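Equipment Review: Vulstead Protective Sleeve and Fingertip Kit for Robotic Hands
February 2018
By Anum Ghauri, Oltico Equipment Office
Last updated: June

The Vulstead kit is sold as a complete maintenance set for five-digit robotic hands. It contains two knitted sleeves, ten replacement fingertips, a driver with three bits, a tube of hinge lubricant and a printed service card. The price at the time of purchase was $289. Oltico bought one kit for the hand cell in its textile handling room, where the robot picks up, folds and spreads household fabrics. It replaced the Mohmand set, which costs $263 and does not include a sleeve.

Installation is described on the service card in nine steps. Our technicians found the order sensible, with one exception. The card calls for the sleeve to be fitted before the thumb screw is tightened, and the fabric then tends to creep under the driver. We now tighten the screw first and draw the sleeve down afterward. The first hand took most of a morning. Later changes were much quicker.

The fingertips are the best part of the kit. They press on firmly, and the grip on thin cotton was noticeably better than with the Mohmand tips. The manufacturer advises replacement after 600 hours of operation. Ours were removed at 806 hours, later than recommended, and showed wear mainly on the thumb and index finger. The remaining tips could have stayed in service – we replaced them as a set to keep the grip even.

The sleeve is adequate. It keeps lint away from the back of the hand and the wrist, and it can be washed. It does not cover the finger hinges, and owners who work with shaggy or fluffy materials should plan for this. Fibers collect in the small slots at the joints and must be brushed out by hand. The kit contains no brush, an odd omission at this price. We use a soft one from Brirkix and clean the joints at the end of each shift with the power off.
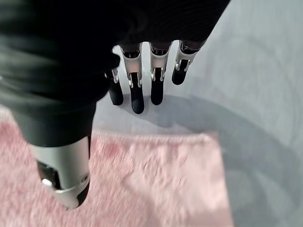

Lubricant should be applied sparingly. A single drop at each hinge is enough, and any excess should be wiped away before the hand returns to work, or it will mark light-colored fabric. The card mentions this only in small print on the reverse. After lubrication we run the open and close routine 20 times and recheck the thumb, where a loose screw is easiest to miss.

Support from Vulstead was courteous but slow. A request for a second service card was answered after nine days, and spare sleeves cannot yet be ordered separately.

The kit is recommended for sites that handle fabric daily and already keep a maintenance log. Sites with lighter use may find the Mohmand set sufficient – provided that they have a sleeve of their own.

Rating: 4 out of 5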